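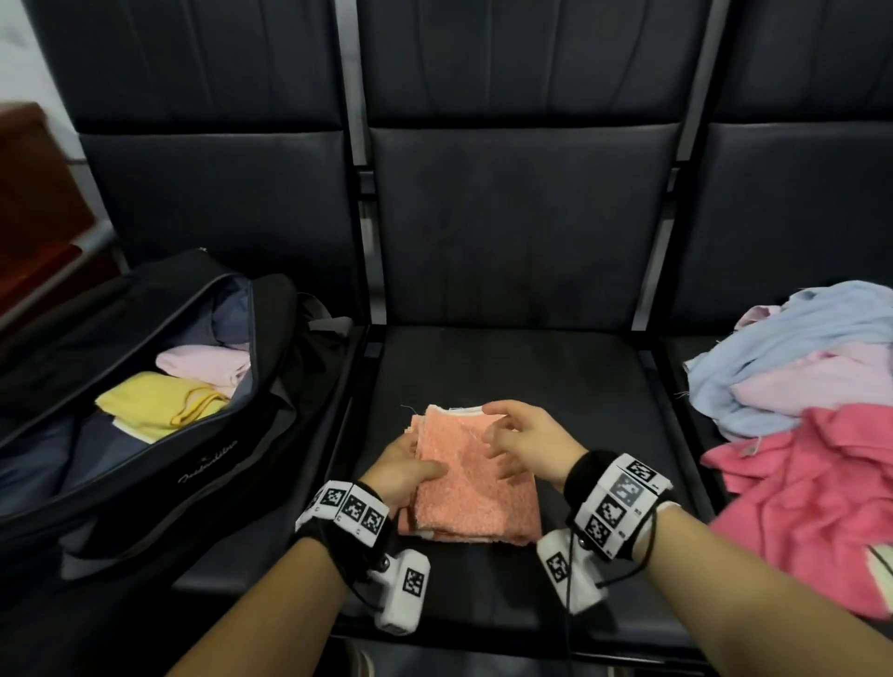
Drying Times of Household Towels on Indoor Racks

Yavuz Uysal and Consuelo Ñahui
Textiles and Home Studies, second-year project
Supervisor: Keith Parsons

1. Background

Most students in the Pirkach residence dry their washing inside from May to September. The rooms are small and the windows are often kept shut, so towels stay damp overnight and start to smell. We wanted to find out how much the drying time changes with the way a towel is hung, and whether a fan makes enough difference to be worth running.

Earlier work in our course by Cristian Huaranga looked at cotton shirts on the same racks. He found that the gap between garments mattered more than the spin speed of the washing machine. We borrowed his method and changed it where towels needed something different.

2. Method

We used cotton bath towels of one size, bought together and washed twice before testing to get rid of the finish. Each towel was weighed dry, washed on a cold cycle, spun and weighed again. It was then hung in the Rivadeneyra laundry room with the heater off and the door closed.

Three ways of hanging were tested: flat over one rail, spread over 2 rails, and folded double over one rail. Each was done with and without a desk fan set at low speed. We weighed the towels every 20 minutes and called a towel dry when it was back to its starting weight.

Dragica Dervishi lent us the kitchen scale and checked it against the one in the food lab. The readings matched.

3. Results

Towels spread over two rails dried first in every run. Those hung flat over one rail came next, and the folded ones were well behind. With the fan on, the order stayed the same but the times were shorter. The folded towels gained least from the fan and were still damp along the crease when the edges felt dry.

One run was dropped from the results. Somebody opened the door during the afternoon and left it open, and the towels dried much faster than in any other run.

4. Problems

The room temperature was not steady. It dropped in the evening by up to 28 per cent of its midday reading in Celsius, so late runs are hard to compare with early ones. We also had only one rack - a second would have let us test two methods side by side in the same air.

5. Further work

We would like to repeat the test with linen and with a thinner cotton, and to measure humidity as well as temperature. The weighing sheets are in the course folder under project 1624.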